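Skye Strachan has mended small household goods from the back of a shop in Drostton for 5 years. Most of what comes through the door has a plug on it: kettles, lamps, fans, radios. She keeps a paper book with a line for each job, and the last one in it when I called was number 597.

"People bring things in and tell me the motor has gone," she says. "Usually I look at the plugs and connectors first. Pins get bent, or there's muck in them, and then the thing won't run."

She had no training to begin with. Her uncle, Dougal Pollock, fixed farm radios and let her sit at the bench after school. He made her draw each connector before she was allowed to touch it. She still does that if it's a type she hasn't met.

I asked what she looks for when a part has a row of pins underneath.

"Whether they're level. You hold it up at eye height and look along the row. If one sits higher than the others you want to know if it was made like that or if somebody has forced it. Then I look at where the pins go into the body. A crack there is worse than a bent pin."

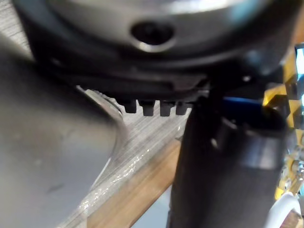 Straightening is done by hand, with smooth-jawed pliers. She doesn't like to bend the same pin twice. "Metal gets tired. You may get it straight again but I wouldn't give you a promise on it."

Cleaning takes longer. She uses a soft brush, then a cotton bud with a little alcohol, and leaves the part on a tray while she writes up the book. Rory Lamont, who shares the shop and does clocks, says the trays take up most of his side as well.

Spares are the hard bit. Some come from Mackay, the wholesaler, and some from two drawers of old parts she can't bring herself to sort. She charges three pounds to look at something and takes it off the bill if the job goes ahead.

Has she ever turned work away?

"Microwaves. I don't open those. And anything that's been in the sea."

The shop shuts for a fortnight in July. Jobs left before then go on the shelf by the door with a name on them.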